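Handheld gripper demos - is anyone getting a policy out of home-collected fruit picking?

wastent_refugee
We bought 2778 episodes from Erkdale, all fruit and plates, all shot in people's living rooms. Trained for a while and the arm does fine on Erkdale's own kind of table. Move it to ours and it grabs air. I'm starting to think "in the wild" means one sofa and one tablecloth.

okofan3
How many homes? The episode count tells you nothing.

wastent_refugee
335 were listed in the quote. The metadata only backs up 3 so far. I've asked.

solder_and_soler
Then your problem is the vendor. We collected 900 ourselves for Soler, moved the plate every time, and it carried over to a new kitchen.

okofan3
Carried over how? Success rate, or a nice video?

solder_and_soler
Over half on fruit it hadn't seen. Before you ask, yes, I reset the table myself.

okofan3
So the guy who wants it to work sets up the test. Come on.

Sakda Thongdee
I did collection work through April. Messy rooms are fine, even good. What hurts is two-handed takes where the second gripper wanders in and out of view, and the same few objects used until everybody is bored. Check the starts of your episodes before blaming the policy. One of mine:
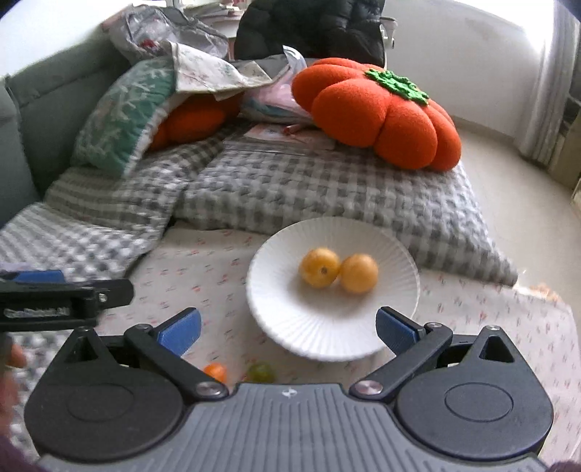

Start of a take, fruit on the plate and two more on the table covering in front.

wastent_refugee
OK, that's busier than most of what we got. But the green one is a blur and the gripper is covering part of the orange one next to it. What's a model supposed to learn about those two?

Sakda Thongdee
From one picture, very little. You need the whole take, and takes with the plate somewhere else.

solder_and_soler
Which is what I said - move the plate.

okofan3
You said 900 was enough. Different claim. I'd still want Oko or somebody with no stake to run it on a table they picked.

wastent_refugee
Going to split ours by home tonight and hold one out. If it falls over I want a refund.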